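Getting Another Day or Two Out of Your Bread
Posted in November by the Abella Kitchen Notebook

I used to throw away so much bread. Half a baguette here, four sad sandwich rolls there, all of it rock hard by the time I remembered it. These days hardly anything goes in the trash, and I didn't buy a single gadget to get there (okay, one bread box, more on that in a minute).

First thing: keep it out of the fridge! I know it feels safer in there, but bread goes stale faster in the cold. Crusty loaves do best cut side down on a board the first day, then in a paper bag. Soft rolls want a plastic bag with the air squeezed out.

If you won't eat it by tomorrow night, freeze it today. I slice loaves before they go in so I can pull out two pieces at a time, and I wrap rolls one by one - foil for the crusty ones, plain wrap for the soft ones. The freezer bag gets the month written on it in marker, which saves me from sniffing mystery bundles in spring. 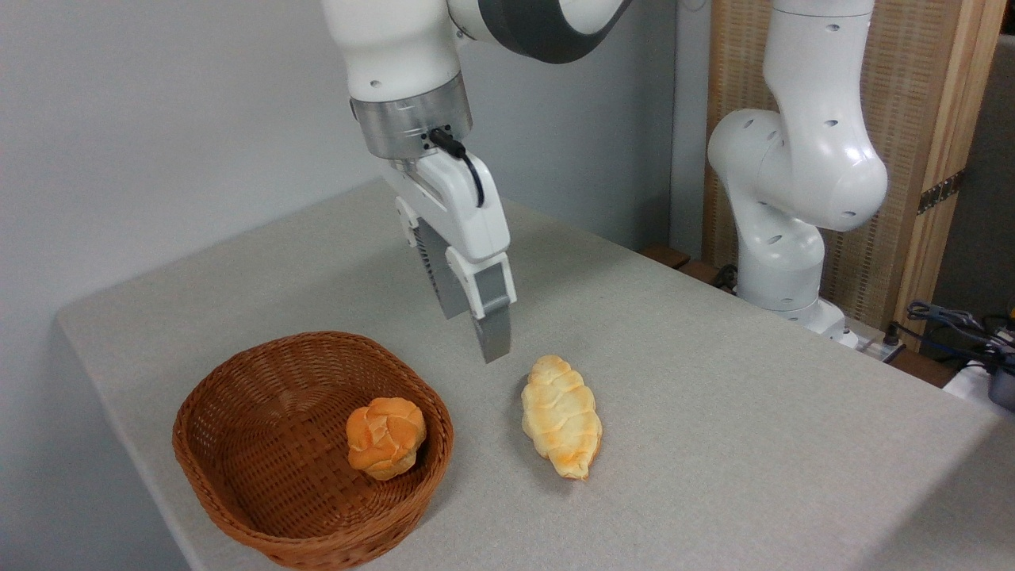 Now for rolls that have already gone hard. Run one under the faucet for a second, just enough to wet the crust, and put it straight on the oven rack at 220 (that's Celsius, my oven came with me from overseas) until the outside is crisp again. Keep an eye on it. Eat it right away too, as it'll be even harder an hour later and you can't really do the trick twice.

Past saving? Cube it, toss with oil and salt, and bake it low for 40 minutes, stirring when you think of it. Croutons! Or blitz the dry ends into crumbs and keep a jar in the freezer. I use mine straight from frozen on mac and cheese.

About that bread box. Mine is a Britier, and I like it fine, but I had to learn to wipe it out with a little white vinegar every week and let it dry with the lid off. Crumbs in the corners are where mold gets going. If you do find mold on a soft loaf, toss the whole thing - cutting off the fuzzy bit isn't enough.

Recent posts
Sharpening a Bread Knife (or Not)
14 Things to Do With Stale Tortillas
Prurkent Storage Jars, One Year In
How I Clean My Toaster Tray
Soup for a Full Freezer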